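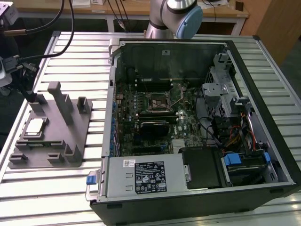
**Ticket:** asset import from Zorar drops rows without an error
**Site:** Horrocks, refurbishment store
**Systems:** Zorar (stock register), Riltedance (reporting database)
**Priority:** normal
**Status:** resolved, one follow-up open

### Reported

The monthly totals for June do not agree. Zorar exports 2,463 asset rows and Riltedance shows 2,449 after the overnight import. The job finishes with status OK and the mail summary lists no failures. Running the import again by hand gives the same total.

### Checks

**1. Export file**

Line count on the CSV is 2,464 with the header, so the export is complete. File opens cleanly. Encoding is UTF-8, line endings are consistent, no stray quotes found.

**2. Timeout**

The import job has a limit of 300 seconds. First guess was that the last batch was being cut short. The log shows the job closing well inside the limit, and the last row of the file is present in Riltedance. Ruled out.

**3. Batch size**

Rows go over in batches of 130. Changed this to 50 on the test server and ran the same file. Still 2,449. Put it back to 130.

**4. Duplicate asset tags**

Sorted on `asset_tag` and looked for repeats. None. Also checked for tags that differ only in upper and lower case, as the Riltedance key ignores case. None of those either.

**5. Compare by tag**

Exported the tags from Riltedance and compared the two lists:

```
comm -23 zorar_tags.txt rilt_tags.txt > missing.txt
wc -l missing.txt
14 missing.txt
```

All 14 are desktop units with the status "stripped". In each case `memory_gb` is blank. Stripped units that have a 0 in that field came through normally.
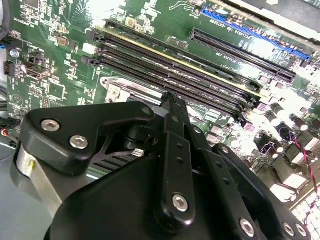

*Memory slots with no modules fitted.*

### Cause

The import mapping was edited when the Hatex supplier feed was added. Hatex sends a figure for memory on every line, so `memory_gb` was marked as required. The same mapping is used for the Zorar file. A row with a blank in a required field is skipped, and skips are written only to the debug log, which is turned off on the live server.

Zorar stores a blank when the memory box on the intake form is left untouched, and a 0 when a zero is typed in. Both are in use at Horrocks.

### Fix

- Mapping split in two, one for Hatex and one for Zorar.
- `memory_gb` made optional in the Zorar mapping. Blank is now stored as null - it is not converted to 0, as an unchecked unit and an empty one should stay separate in the reports.
- Skipped rows now count as warnings and appear in the mail summary.

Tested with the original file on the test server: 2,463 in, 2,463 out, no warnings. Applied to live at 16:40 and the import run again by hand. Same result.

### Still open

The "average memory per unit" report treats null as 0 and will read low until the query is changed. Raised as a separate ticket against Riltedance. Leave that figure out of the June summary for now.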